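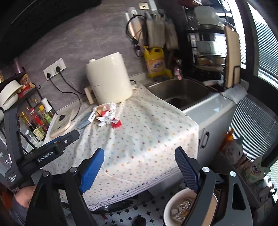 Posted by the Skultari kitchen desk | Filed under: Counters and Storage | Updated in September

Resetting a small counter with an air fryer on it

This procedure covers a short run of counter that has to hold an air fryer, a spice rack, a sink and a dish rack. Wrappers tend to collect on the cloth in front of the fryer, and the usual result is that the fryer gets used with packaging beside it. A full reset takes 16 minutes the first time and 10 once the positions are settled.

You will need a trash bag, a damp cloth, a dry towel and a small bowl.

1. Unplug the air fryer

Pull the plug at the wall socket, holding the plug body and not the cord. If a second appliance shares the panel, trace its cord by hand before pulling anything. Leave the fryer where it is until it is cool to the touch.

2. Sort the wrappers

Spread the pile flat. Crumpled plastic hides small packets, so open each piece before it goes in the bag. Keep anything with a barcode label until you have checked whether it is still sealed. Remote controls, keys and unopened sachets go in the bowl and leave the kitchen at the end.

Paper and film are separate streams in Kirthorpe and Pedness. Check your own collection rules.

3. Lift the tablecloth

Move the fryer to a clear spot first. Fold the cloth inward from all four sides so the crumbs stay in the middle, then shake it out over the trash. Wipe the bare counter and dry it.

When the cloth goes back, look at the front hem. A hem that hangs over the edge can catch on a drawer handle or a belt buckle and drag whatever is standing on the cloth. Fold it under until it sits flush. A cloth is acceptable for dry prep – it is a poor base for a hot appliance. Set the fryer on bare counter or on a heat-resistant mat, with the clearance given in its manual on every side.

4. Route the cords

Cords should drop from the socket and run along the backsplash, behind the appliance. Take up any slack with a loose loop and a reusable tie. Do not wind a cord tightly around the fryer body, and keep it off the sink side.

5. Reload the spice rack

Tall shaker bottles go at the back, short bottles in front, labels out. Sauces that call for refrigeration after opening should not be on the rack at all. A bowl on the top shelf is fine if it is light and sits fully inside the rail. Snack boxes take up the space of several bottles and are better in a cabinet.

Cutting boards can lean against the wall beside the rack if the foot of the board cannot slide. Our Bashir counter guide, page 59, has a simple stop made from a strip of rubber.

6. Clear the sink side

Empty the dish rack from the top down: bowls, plates, then pots. Boards stay upright until fully dry. Wipe the ledge under the detergent bottle, where residue forms a ring, and hang the towel where air can reach both faces.

7. Plug in and check

Reconnect the fryer. Open the basket fully and confirm that the handle clears the rack and the boards. Repeat steps 2 and 3 every Friday, and the rest as needed.

Reference: counter reset, sheet 359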